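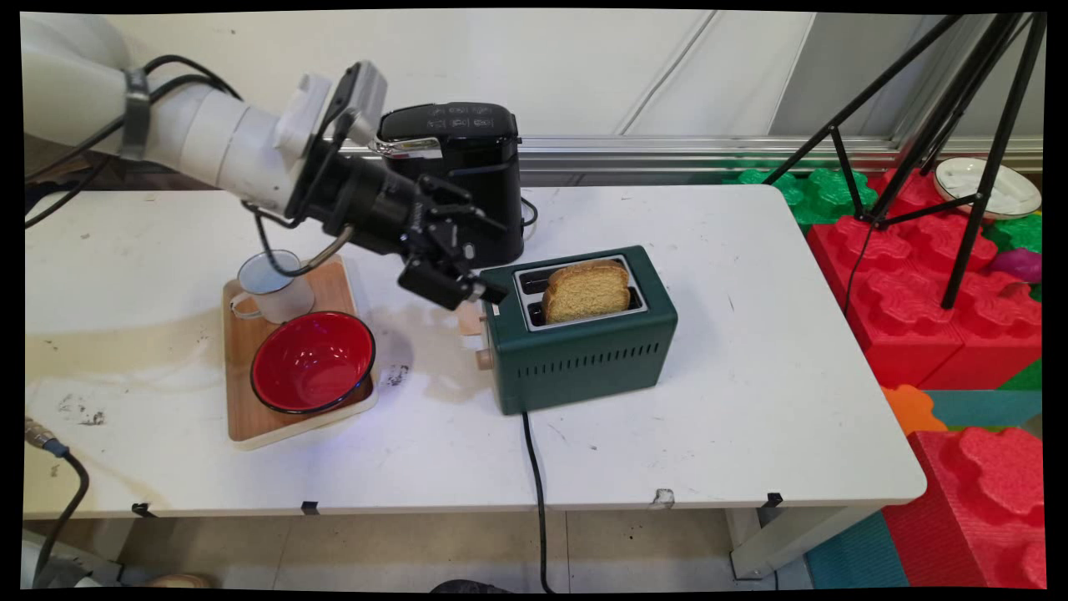

How long should a new driver practice with an instructor before taking the road test?

Most people need 20 hours behind the wheel, spread over at least six weeks. Cramming the same hours into one week gets you through the maneuvers, but you will see only one kind of weather and one kind of traffic.

The question comes up every time we open a new class at the Sowerby office, so we are putting the answer in the newsletter. The state minimum is lower than 20. Many students ask why we don't stop at the minimum, and the reason is left turns. Left turns across traffic are the most common thing our students fail on the first try, and they take longer to learn than parking does. Parking is slow and you can start over. A left turn at a busy light has to be judged once, with someone waiting behind you.

Parents who practice with their kids between lessons should write down the route and the time of day. The instructor reads the log before the next lesson and picks different streets. A log with nothing but Sunday mornings in it tells us the student has not met rush hour yet.
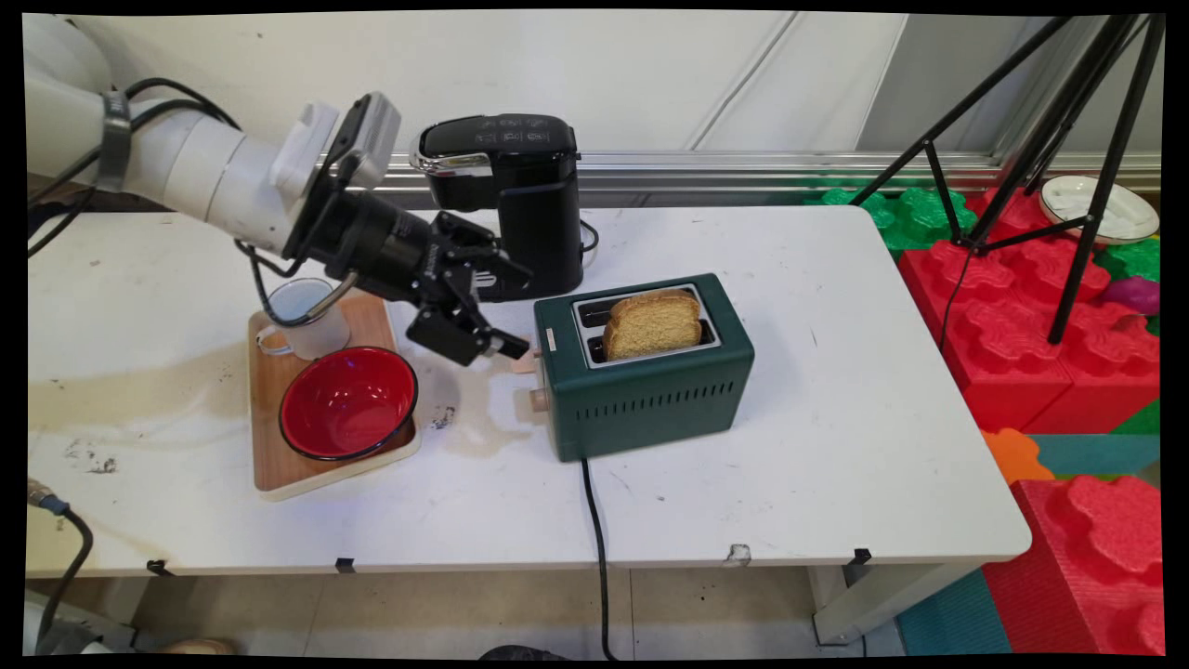 Night driving is the other gap. We now put one evening lesson into every package, and it can't be traded for a daytime one. Bring glasses if you wear them, even if you only need them for reading signs.

A few notes on the fall schedule. The Pustix lot is closed for paving until September, so cone work has moved to the Jurnanon warehouse side – use the second gate, the first one is for trucks. The Saturday class is full, with some 19 students signed up. The evening class still has 3 places. Lessons canceled less than a day ahead are charged in full, except for illness.

Learner permits must be in the car at every lesson. A picture of the permit on your phone does not count, and the instructor will have to send you home without it.

Updated 2023-08-21. To book, call the Sowerby office or stop by the front desk during class hours.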